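Gripper pair notebook, pair 2
Jul 13, 2024
G. Yap

Picking up from the last entry, where the left unit of the pair was closing late and I had blamed the trigger cable. The cable is fine. I swapped it with the spare from the Kunholm drawer and the delay stayed. Put the original cable back and marked the spare as good.

Opened the left unit on the bench first thing. The linkage pins on the inner side had dry grease on them, dark and a bit gritty. Wiped all of them down, regreased with the thin white stuff (the tube, not the pot) and worked the fingers open and closed by hand until the motion felt even. The outer pins were cleaner but I did them as well. Total cycles on the counter before I opened it: 2,379. The last greasing in this notebook was at 2,079, so that makes 300 cycles between greasings. Too long for these, going by what was on the rag.

Pads: the blue pad on the left unit had crept forward on its finger. Took it off, cleaned the old adhesive with alcohol, set a new strip and clamped it while I did the other unit. Right unit pads were still tight. I left those alone apart from a wipe.

Screws: went over every pivot screw with the small driver. Two on the left unit took a bit of a turn. No threadlocker on them yet. I want to see if they back out again before I glue anything I may need to open next month.

Zero setting after reassembly:
Close fingers fully, no object, hold, press set.
Open fully, hold, press set.
Close again and read the width. Should read zero or one.
Left read 4 the first time. Redid it with the pads pressed together properly and got 0. Right read 0 on the first go.

The 4 was my own doing. I had let the fingers rest against each other without squeezing, and new pads have some give in them. Squeeze before pressing set. Adding that to the card in the case.

After the bench work I did the working check at the dining table with the snack box, both units in use. Small wrapped candies are a good test for pad alignment, since a pad that sits crooked will push a candy out sideways when the fingers close. The larger packets tell you less.

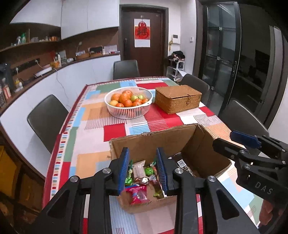 Genalyn Yap, this is Nokier. I read your note on the zero setting and I'd do it one step later than you do. Fit the pads, run 200 open and close cycles by hand or on the jig, and only then set zero. New adhesive settles under load and the zero moves with it. On the Fistholm pair I set it right after fitting and had to redo it the same afternoon. I'd also write down the reading before you press set, every time. If it climbs from one service to the next you have wear in the linkage, and regreasing won't bring that back.

Fair points, both of them. I had not been writing the before reading down at all, so there is nothing to compare against for this pair. Starting a column for it now. For today the left unit gets a dash.

Put the left unit on the jig and ran the 200. Took less time than I thought it would. Counter now at 2,579. Read the width closed and squeezed: 1. So it did move, by one count. Set zero again, read 0, opened and closed a few times and read 0 each time. Did not run the right unit on the jig because its pads are old and have settled long ago.

Timing check, left unit, trigger pull to fingers closed. Before service the log had it at 300 milliseconds, which was what started all this. After grease and screws it gives 117. The right unit has always been close to that figure. I'm calling the delay fixed and the cause dry pins. Crossed out the line about the cable in the last entry and initialed it.

One thing I'm not happy with. The left unit makes a light tick near full open. It isn't there when I move the fingers slowly. Could be one of the screws I tightened, could be the stop. It doesn't show in the width reading. Leaving it for now and listening for it at the next service.

For the check at the table, the order I use is both units fully open over the box first, then one closing at a time, then both. Look at the pads from the front while the fingers are open. If the two faces aren't parallel by eye, stop and refit.

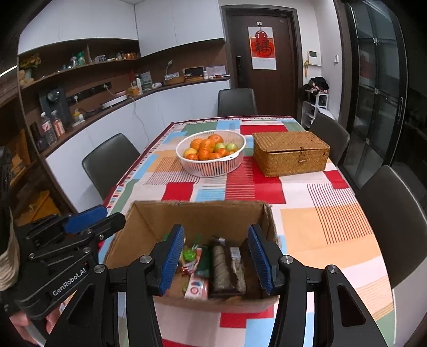 Pair 2, working check: fingers open at the box.

Service interval: changing it on the card from 300 cycles to 200. Jig cycles count, so the left unit is due at 2,779.

Parts used: one adhesive strip, two wipes, a little grease. Pad strips are down to the last sheet. Dagdag has the order list, I've added two sheets and a tube of grease to it.

To do:
Before reading column, copy it into the notebook for pair 1 as well.
Ask Nokier which threadlocker went on the Fistholm pair and if it came off cleanly.
Right unit, pads due for replacement in September at the latest.
Put the small driver back in the case. I have it in my coat.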